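Watent opens orders for Helska, a pair of hand-held grippers for teaching robots everyday jobs

Sun 24 January

Watent is very pleased to say that Helska, its hand-held gripper kit, can now be ordered by anyone who would like one. Until now it has only been in the hands of a small group of early users, who have been generous with their time and even more generous with their complaints, and the kit going out this month is a good deal better for both.

Helska is a pair of grippers that a person holds and works by hand, one in each, to do the sort of small job a robot may one day be asked to do. The movements are recorded as the person works, and those recordings can then be used to train a robot arm fitted with jaws of the same shape. There is no arm to set up beforehand and no joystick to learn. You pick up the handles, you do the job, you put everything back where it was and you do it again.

"We wanted something my mother could use, and I did try it on my mother," said Saadet Akbulut, who founded Watent and still answers a fair share of the support post herself. "She had plenty to say about the weight of the first handles. We made them lighter, and she has not mentioned it since, so I am taking that as approval."
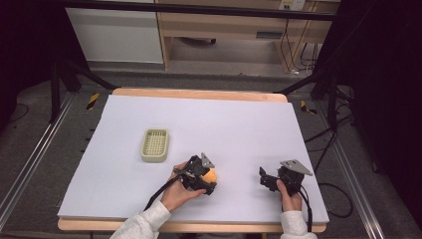
HOW IT WORKS IN PRACTICE

Most people start with something very plain, such as a ball and a small plastic basket on a white board, and we would encourage that. A simple job done patiently over an afternoon gives a much more useful set of recordings than a clever one done twice. Each gripper is joined by its own cable, and both hands are recorded together, so a job can be passed from one side to the other or shared between the two as you see fit.

Llinos Harries looks after training for new customers, and she likes people to spend their first hour without recording anything at all. "Everybody grips too hard to begin with," she said. "I did, and I had been watching other people do it for weeks! Give yourself a cup of tea's worth of practice, move the basket about a bit, try coming at things from the other side, and by the end of it you have stopped thinking about your fingers."

The recordings are gathered in Ustar, Watent's own desktop program, which comes with every kit at no further charge. Ustar lets you play back each attempt, throw out the ones you fumbled, and add a short note to the ones you want to keep. During the trial period our early users saved 3,947 attempts between them, covering 115 different jobs, and a great many of the changes in this version came from sitting down and going through those together.
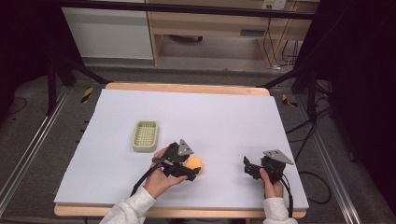 Both Helska grippers in use at the table, with the basket to the left.

WHAT COMES WITH THE KIT

Each Helska kit has a left and a right gripper, two cables, a spare set of jaw pads, a printed guide and a licence for Ustar. The price is £677 before VAT and delivery. Schools and colleges ordering 5 kits or more should write to us first, as we can usually do something about the price and would like to hear what you are planning.

The guide was written by Khrystyna-Mariia Bilyk and has been tested on people who had never held a gripper before — several of them sent it back covered in pencil, and the second printing is shorter and kinder as a result. A version with larger type can be had on request.

Kits ordered before the end of the month will be sent out from our Barajas workshop in the order they come in. Anyone who put their name down in December is already on the list and need not do anything further.

Repairs are handled at the same workshop by Necati Akyol. Jaw pads do wear, particularly with heavy use, and replacements can be ordered singly or in pairs.

ABOUT WATENT

Watent makes tools for people who teach robots by showing them. Helska is its first product for general sale.

Press enquiries, loan kits and interviews: Jae-in Geum, Watent press desk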